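Stesteden Sorting Table: Data Card and Notes for Staff

Tags: Datasets, Manipulation, Workplace

4 min read

Version: Jan 30, 2023
Maintainer: Raimo Lehtinen
Floor contact: Edileuza Meireles

Summary

Recordings of a single robot arm handling artificial flowers and loose foliage at the Stesteden packing room of Camargo, a firm that rents arrangements to hotels and offices. Returned arrangements are taken apart, sorted and reused. The recordings were made to train and test a picking policy for the sorting step, internal name Gelero.

Contents

- 173 episodes, one folder each
- 21 episodes held out for testing; do not train on these
- Joint positions, gripper state and fixed-camera video per episode
- operator_notes.csv, free text, in English and Portuguese

Total picks attempted: 2144. A pick counts as attempted once the gripper starts to close. Failed picks are kept and marked with result = 0. Earlier exports dropped them, so anything downloaded from the old share should be replaced.

Item labels

rose_red, hydrangea_blue, leaf_sprig, leaf_single. Sprigs are labeled as one item regardless of the number of leaflets. Items already in a bin at the start of an episode are not labeled.

What the arm does and does not do

The arm lifts an item from the table and releases it over a bin. It does not strip stems, judge wear or clean anything. Those steps stay with the packing team, as does the final check before an arrangement goes out.

Before the trial, sorting was shared by everyone on the shift. It now falls to one operator, who lays out the table, watches the run and clears dropped items. Shirley Kennedy wrote the shift procedure and keeps the training list. Two changes were requested by staff and adopted:

1. The operator role rotates every two hours. Standing and watching was reported as more tiring than sorting by hand.
2. Operators may stop a run for any reason and do not have to log one. The reason field in the notes is optional.

Pick rates are stored per episode and must not be used to compare operators. Operator names were removed before export. Cremilda Camargo approved this rule for the company; any change goes through her.

Table layout

Flowers are laid with blooms toward the far edge. Leaves are scattered by hand with no fixed pattern. Bins stand at the two ends of the table. 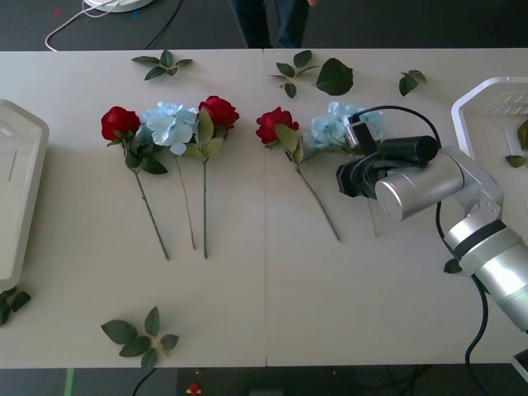
Fig. 1. Layout with red roses, blue hydrangeas and loose leaves; gripper over the right-hand hydrangea.

Known issues

- Overlapping blooms are often picked as a pair. The label gives only the item that was targeted.
- The gripper hides part of the bloom on approach. Boxes drawn on those views are estimates.
- Clocks drift between the arm log and the video in 8 episodes, listed in drift.txt.
- Thin stems are missed by the Drastar segmenter at its default threshold - lower it before running the baseline.

Access

Internal use only. Requests go to Raimo Lehtinen. Staff who want their shifts left out of the next export should tell Edileuza Meireles before the end of June.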